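Setting up the two-arm cabinet cell in simulation, part two: home poses, shadows and the cabinet that wanders

If you followed part one, you have a floor, a mat and two arms that load without falling through either. Congratulations. Mine fell for most of February.

The cell is called Hafstein, after a server room I once spent a long night in. The left arm works the front of the cabinet. The right arm stays parked until it's called, and most of your trouble will come from the one that isn't doing anything.

Start with the board. Place it flat on the mat, then parent the cabinet to the board and never to the floor. You'll want to turn the pair together later, and a cabinet that stays behind while its board rotates is funny only once. Lock the board before you load the arms.

Next, fix both base plates to the mat and save the joint values under two names, "reach" and "park". Load them one at a time. If an arm twitches on load, its base is overlapping the mat. Raise it by a hair and reload.
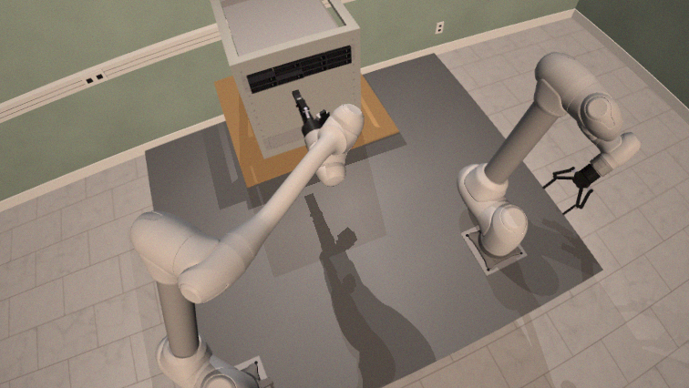
Checking the poses

With both poses loaded, the left gripper should come in across the plain part of the cabinet front, its tip just under the black rack units. If it stops inside the metal, the solver has found a shortcut. Delete the pose and enter it again by hand. Nudging it will give you a new pose that is wrong in a more interesting way.

The right arm should be folded over and facing away from the cabinet, gripper open. Kolbrún Holst, who reviewed the first version of this page, wanted it parked closed. She may be right, but open fingers make it easy to spot a flipped wrist from across the room, so open they stay.

Leave shadows on while you do this. They cost you some speed and they tell you which way an arm is leaning long before the numbers do. Once the poses are good, switch them off for the long runs.

Settling the physics

Run 1,000 steps with no commands. Neither arm should drift. If the cabinet creeps, its mass is probably still the default, so set it by hand and run again. My first cabinet weighed as much as a sandwich and left at step 475.

If everything holds, run 4,000 steps and go make coffee. Then save the whole thing as a new file. Overwriting the part one file is how I came to write part one twice.

Part three covers closing the gripper on something.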